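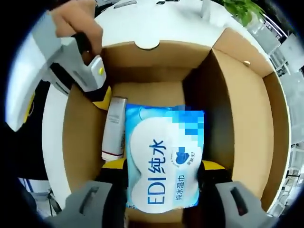
Wipes, in their box on the white table.

26 Dec 2023, Stoltovdale workshop

Quiet day, radiators ticking, so I finally got back to the clock. For anyone who wandered off before the break: it's the Careck wall regulator that Salma Tahiri brought in back in August, the one that gained on a cold night and lost on a warm one and drove her father up the wall. Movement is on the stand by the window with a test pendulum on it. Please don't lean on that stand! I know it's a handy height for a coffee cup.

Took the escape wheel out first thing. Teeth are fine, better than I feared, but the back pivot has a groove I could feel with a fingernail. Burnished it for most of the morning and got it nearly smooth. Nearly. There is still a faint ring near the shoulder and I stopped there, as I don't want to lose any more diameter and end up rebushing a plate that has never been touched. Rupert Rüegg would say rebush it and be done, and he'd probably be right, but it isn't his clock (or his afternoon).

Pallets next. Both faces had wear marks, the entry one worse. I shimmed the pallets sideways a hair so the wheel lands on fresh steel. Old trick, completely reversible, and Mounir Abdel Rahman showed me a neater way of doing it with a slip of brass behind the collar, so I used his. Drop looks even now on both sides. Locking is a bit shallow on the exit pallet, so I'm going to watch that.

Cleaning: two rounds in the tank, two rinses, pegged out every hole until the wood came out clean. The center wheel hole took ages. Whoever oiled this last was very generous, and it had turned to something like brown toffee. I scraped some into the little tin in case Adel Nasr still wants samples for his display about bad oiling.

Suspension spring is the part I keep going back and forth on. The old one has a slight kink at the bottom block and I think it's where half of the rate trouble comes from. Drekuvow has the right width but only in the thicker stock, and thicker means a shorter period, which means I'm chasing the rating nut all over again. I ordered the Zaki one instead. If it turns out too soft I'll eat the postage.

Put it all together after lunch with the old spring just to see it go. Set it in beat by ear, then checked on the timer. Let it run for 1000 beats, wrote down the error, moved the nut, ran another 1000. Amplitude is way up from where it was in August, so the pivot work was worth the sore thumb.

Next time: new spring, then a proper run with the case heater on and off. Abdelkrim Cherkaoui has the long thermometer, must ask for it back.

Also we're low on pegwood and the number 64 drill is blunt again. I've put it in the sharpening tray, so please don't put it back in the rack.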